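Brosell opens robot planning service to small workshops

October 4, 2020

The engineering firm Brosell has started to offer a planning service for small workshops that want to buy their first robot arm. The service is called Vinstead. A customer sends the measurements of the workplace, and after 17 working days receives a computer model of the robot cell with a written report.

"Many owners are afraid to pay for a machine before they know if it fits in the room," said Ostap Hordiienko, who leads the project. "With the model they can look at the reach and the table first, and then decide." A test group of 32 workshops has used the service from July.

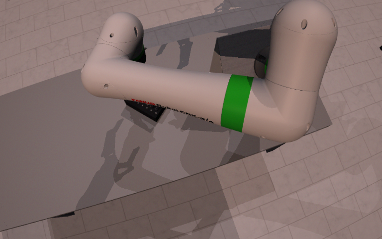
Does the customer need special software to open the model?
The model opens in a normal web browser, and Brosell sends the link together with the report.

The library of Vinstead includes arms from several makers, among them the FANUC CRX series. Each arm can be placed on a table and moved by hand on the screen. Changes to the table or to the position of the arm are included in the price for the first 20 days. After this period a new order is necessary.

The basic package costs 259 dollars. Senyo Owusu, owner of the metal shop Marti in Nosten, was in the test group. He said the report was clear, but he would like to see more information about cable paths. Brosell answered that it is working on this part and will add it to the report without extra cost.

Orders are accepted by e-mail and by phone.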